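Good harvest brings fuller grain stores to the Hindmont hill villages

15 Sep 2022 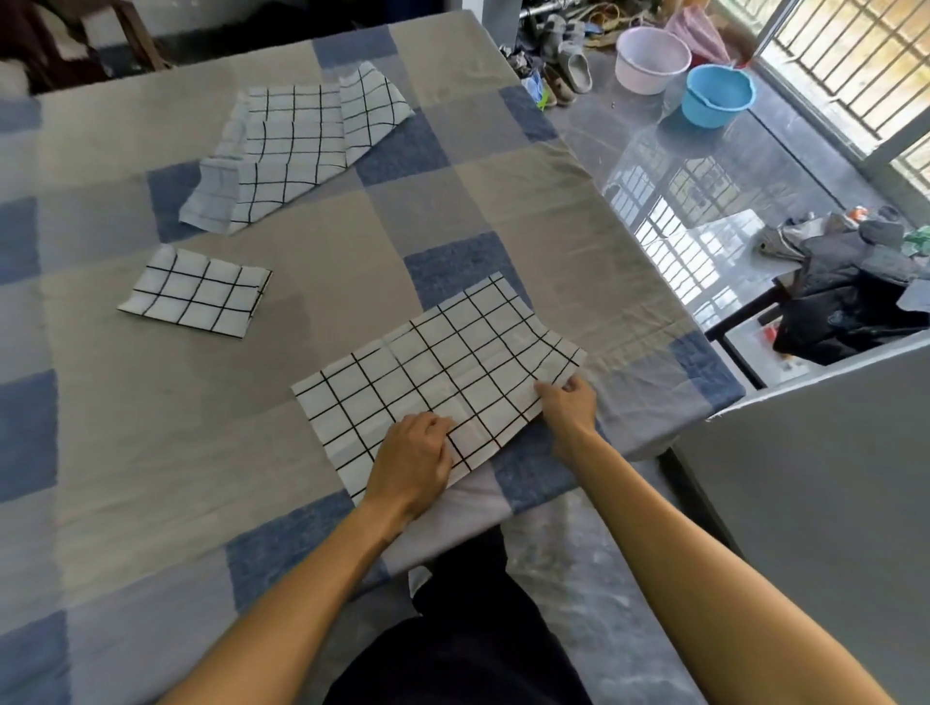
Millet and beans both up

Families in the upper Hindmont villages have brought in their best millet crop for several seasons, and the mood at the weekly market in Guritz shows it! Stalls that stood half empty at this point last year are piled with grain, beans and early squash, and buyers have been coming up from the valley on the morning bus to get in before the traders do.

The rains helped a great deal. They started on time, held off for the weeding and came back gently in August, just as the heads were filling. Farmers on the lower terraces had worried about a repeat of last year's hail, which flattened the millet days before cutting, but the one storm that did come through passed to the north and did little harm beyond a few broken fences.

Beans grown between the millet rows have done well too. Many households tried the short-season climbing kind for the first time, and the early pickings were on sale in Guritz while the older sorts were still in flower. Prices dipped for a week or so when everybody arrived with beans at once, then picked up again when the Chisholm traders began buying for the towns.

Shared stores filling up

The biggest change this year is in storage. The Koltero food security project, which has been working in the district for three years, has now helped 700 households to get a metal grain bin of their own or a share in a village store. There are 19 village stores in all, the newest of them opened in August above the river crossing on the Chisholm road. It was nearly full within a fortnight.

Before the stores, most families sold a good part of their grain straight after threshing, when prices are at their lowest, and then bought it back at twice the price in the lean months. Weevils and rats took plenty of what was left. Households using the new bins last year reported very little spoilage, and several had grain to sell in spring, when it was worth selling. It is lovely to hear people talking about what they will do with a surplus - a second goat, a new roof, school shoes bought before term starts.

Each store is run by the families who use it. Members pay in a small measure of grain for every sack they keep there, and that grain goes into a reserve which can be borrowed by anyone whose crop has failed and paid back after the next harvest. Last winter the reserve in two of the highest villages was lent out completely, and all of it has come back in the past few weeks.

Seed for next year

Seed is the other good news. A seed exchange in Guritz drew growers from every village on the ridge, some of them walking down the evening before. Red millet, two sorts of barley and a black bean that had almost dropped out of use all changed hands, and the black bean was gone by mid-morning. Anyone who took seed home has promised to bring the same amount back next year, so there should be far more of it to go round.

The project will also hand out 50 fruit tree seedlings to each of the three villages that lost orchards in the landslide, with planting due once the ground has softened. Apples and walnuts were the most asked for. Walnuts take their time, of course, but the older growers were firm about wanting them.

Still to be sorted out

Things are not perfect everywhere. Potatoes on the shaded side of the valley were caught by blight, and 100 households there have lifted a poor crop. They will have first call on the reserve grain this winter and on clean seed potatoes in spring. The track to the two highest villages also needs work before the snow, as mules are managing it but the tractor is not. Stone has been left at the bottom bend and work will begin as soon as the barley is in.

Households who want a bin or a place in a store for this year's grain can still put their names down at the project office in Guritz, next to the mill. The office is open on market mornings. Bring dry grain only, please - damp sacks will be sent home for another few days in the sun.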